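Ernside Lets – Property Help Desk
Ticket: Bedroom mat and yellow top, Dufour annexe
Raised by: Shona Whitcombe
Assigned: Dwight Hiebert
Category: Laundry / soft furnishings
Status: Closed (reopened once)

09:10 – Shona Whitcombe
Guest in the annexe says colour is coming off the bed mat onto clothes. Yellow long-sleeved top, hers, left flat on the mat overnight, now has faint brown lines on the back. Wants to know if it's dye or dirt and can we sort it before she goes. Also says mat smells "like a shed". Have told her not to wash anything yet. Please advise asap, I'm on changeovers till 2.

09:25 – Dwight Hiebert
Which mat? We've got the Kevport ones in the main house and the older lot in the annexe, from before my time. Is there a label on the underside, usually one corner. Also has anyone sprayed it with anything.

09:40 – Shona Whitcombe
No label that I can find. Underside same as the top. Ketsara did the room last, will ask re spray.

09:55 – Ketsara Nakpan
Did the annexe yes. Wiped the mat with the usual cloth and a bit of Handano in the water, then made up the rest. Might of been a bit damp when I put it back on the bed, it was raining so couldn't put it on the line. Window was open though. Didn't see any colour on the cloth but it's a dark cloth.

10:05 – Dwight Hiebert
OK that'll be half of it then. Damp mat plus knitwear on top all night. Things to try, in this order please:

1. White cloth, plain cold water, rub a patch at the foot end. See if brown comes up.
2. Same again on the dark strips only.
3. Same with a dry cloth.
4. If wet cloth marks and dry doesn't, it's dye. If both mark, it's dirt or old polish.
Don't use the Handano again until we know.

Also I can't tell from "yellow top" what sort of fabric we're on about. 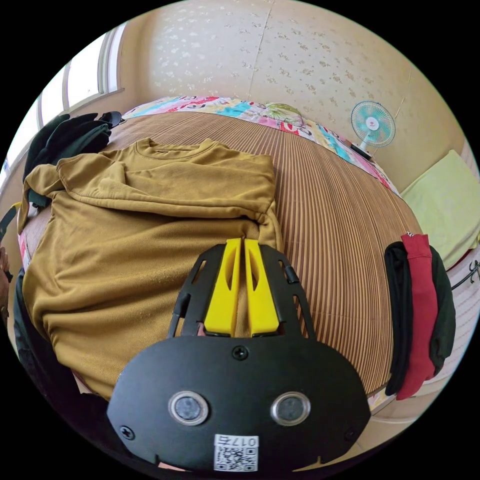

Annexe bed, guest's top on the striped mat.

10:50 – Dwight Hiebert
Thanks. Right so it's a fine rib knit, mustard colour, ribbed neck. Tells me nothing about the marks but the knit helps. Rib like that will hold colour down in the grooves so don't scrub it, you'll just push it in. And get it off the mat now please, one sleeve's folded over as well so leave it open when you move it.
Mat is the older sort, tan and two browns. Not Kevport. Kevport ones are all one colour.

11:15 – Shona Whitcombe
Top is off the mat, on a hanger on the back of the door. Ketsara is doing the cloth test.

11:30 – Ketsara Nakpan
Results
Wet cloth, foot end: light brown mark
Wet cloth, dark strips: brown mark, stronger
Dry cloth, same places: nothing
Did a second go at the pillow end, wet, and hardly anything came off there. Mat still feels cool in the middle where the top was.

11:40 – Dwight Hiebert
Dye then. Darker strips not fixed properly, or they were and years of wiping has shifted it. Either way wet is the problem.

For the top:
Cold water, inside out, no hot at all
Small drop of wool wash, leave 6 minutes, no rubbing
Rinse till clear, press in a towel, don't wring
Dry flat – on a TOWEL, not on the mat, not on the radiator
Check the care label first. If it says dry clean only stop and ring me.

Ask the guest is she happy for us to do it before anyone touches it. Get a yes in writing, a text will do.

12:20 – Shona Whitcombe
Guest says yes by text, have saved it. Care label says cold hand wash. Huguette doing it in the utility sink.

13:05 – Huguette Gauthier
Done. First rinse came out slightly brown, next one clear. Lines on the back nearly gone, I can find them if I look for them but I know where they were. One small patch near the hem still there. Laid flat on two bath towels. Should I go again?

13:10 – Dwight Hiebert
Not while it's wet. Let it dry, then look in daylight. Marks can look worse or better wet. If the patch is still there do just that bit, same method.

Mat: stand it on its edge in the hall, window open, no heater. Bicarb on the back if it still smells tomorrow, then brush off outside.

16:45 – Huguette Gauthier
Top is dry. Hem patch very faint. Guest had a look and is fine with it, says leave it, no second wash. Took it back to her room.

16:50 – Dwight Hiebert
Good. Closing. Plain cotton sheet on that bed for the rest of her stay, mat stays off.

STATUS: CLOSED

Reopened next day, 08:35 – Karine Bouchard
Sorry, accounts here. Do we owe the guest anything? And are we replacing the mat or not, I've got a quote for a new one in the October budget and need to know which line it goes on.

08:50 – Dwight Hiebert
Guest hasn't asked for anything. Shona offered late checkout, 11 instead of 10, she took it.
Mat – don't bin it yet. Smell's gone off a lot just from standing up. Dry brush only from now on, and if it goes back on a bed it has a sheet over it. Put the new one down as a maybe.

09:00 – Karine Bouchard
There isn't a line for maybe. Putting it under soft furnishings, annexe.

09:05 – Ketsara Nakpan
Have written DRY BRUSH ONLY on the annexe cleaning card and crossed out the wiping bit. Is it the same for the little mat by the bathroom? Same stripes.

09:20 – Dwight Hiebert
Yes same for that one. Wet test it when you're next in and stick the result on here, I'll leave teh ticket number live till then.

STATUS: CLOSED, note pending (bathroom mat)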